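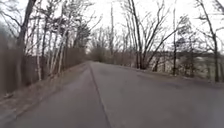 Road Testing Rules: Frequently Asked Questions

Last updated May 14, 2025

These answers apply to all Cluvura driving software tests on public roads between Drusby and Sodus. Closed-track testing has its own rules.

Who can sit behind the wheel?
Only a safety driver who has finished the full training course and logged at least 20 hours in the same type of vehicle. A driver trained on the van is not cleared for the sedan.

Can the safety driver work alone?
No. A second person rides along to watch the software screen and take notes. The driver does not look at the screen while the car is moving.

How long is a shift behind the wheel?
Two hours, then a break of at least 30 minutes out of the vehicle. Drivers may end a shift early at any time and do not have to say why.

What about roads with no painted lines?
These count as Class C roads. The software has to find the edge of the pavement by itself, and seams or long cracks can be mistaken for a lane line. Keep both hands on the wheel for the whole stretch. If the car starts to follow a seam, take over and log it.

Do the rules change when the trees are bare?
Yes. Maps made in full leaf must be checked again before winter or early spring runs. The last check was in March and covered 187 miles.

When is testing called off?
Ice, standing water, fog, or any sensor warning that does not clear after one restart. An overcast day is fine. The shift lead makes the call, but either person in the car can overrule a decision to go — never a decision to stop.

What has to be reported?
Every takeover, planned or not. Write it up in Simiyu, our logging tool, before the end of the shift. Contact with anything, even a branch, is reported by phone right away. We have 367 takeover reports on file so far, and all of them have been reviewed.

How long is the data kept?
Camera footage from routine runs is deleted after 7 days. Footage tied to a report stays until the review is closed.

I live on a test route. Can I ask for a change?
Yes. Use the contact form and give the road name. Route changes are posted on the Drusby schedule page.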